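Hiltov adds entryway stand with tray to small-storage line

Hiltov has added a tabletop key stand to its range of entryway storage, with deliveries to retailers starting in September. The stand, sold under the name Nandach, combines a short hanging bar with a shallow oval tray and is meant for a hall table, a shelf by the door or the end of a kitchen counter.

The product replaces the company's wall-mounted Tahiri rail, which needed two screws and a level. Sales of the rail had fallen for several seasons, according to product manager Moataz El Khatib, mainly among renters who were not allowed to drill.

"We had a stack of returns with the screws still in the bag," El Khatib said. "The people who kept it liked it. The people who sent it back had never put it up."

The new stand is metal with a matte black powder coating. It weighs 900 grams, most of it in the tray, which serves as the base. The post is fixed at the back edge of the tray so that the front stays clear for a wallet, a coin purse, a phone or a transit card. The bar is 270 millimeters long. Hiltov rates it for a hanging load of 800 grams, spread evenly along the bar, and advises against hanging bags or umbrellas from it.

The first drawings placed the post in the middle of the tray. In that version a folded wallet had to be set down at an angle, and long key rings came to rest on top of whatever was underneath. Moving the post back solved both problems but made the stand tip forward when the bar was loaded at one end. The tray was made thicker as a result, and the rim was raised slightly to stiffen it.

Fouad Amrani, who tested the stand for the housewares newsletter Wilau, set it up on a light wooden table and used it over a period of several weeks with his own keys and a leather pouch for change. He rated the stability as good and the coating as average, noting fine marks where key rings had rubbed against the metal.
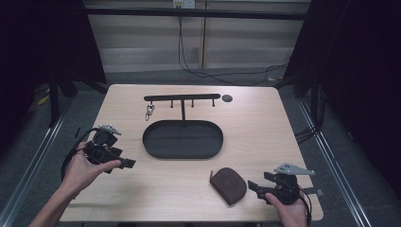 How should keys be arranged on a stand of this type?
Put the heaviest set closest to the post and the lighter ones toward the ends of the bar. Keys used every day should hang by a large ring or a clip, which can be lifted off with one hand.

Amrani's review also covers the tray. He found that small items tend to collect in it within days and recommends limiting it to one pouch or wallet per person in the household. Receipts and loose coins should go elsewhere, he writes, as they slide under other items and are hard to pick up from a flat metal surface. He suggests a thin felt liner for anyone bothered by noise. Hiltov does not supply one but says it is looking at the idea.

The underside of the tray has a cork layer to protect wood and painted surfaces. The company recommends wiping the stand with a damp cloth and drying it right away, and warns that scouring pads will take the coating down to bare metal. The post screws into the tray from below with a hex key that comes in the box. Assembly takes one person a few minutes. The screw should be tightened again after the first week of use.

The stand ships flat, with the bar and post packed under the tray in a molded paper insert. Hiltov says 80 stores have placed opening orders. Black is the only finish for now. A gray version was shown to buyers but dropped from the first run after the sample coating came back uneven around the rim.

Remaining stock of the Tahiri rail will be sold through the company's outlet page. Spare screws and wall plugs for it will stay available by mail, and owners can order them through customer service with the item number printed on the back of the rail.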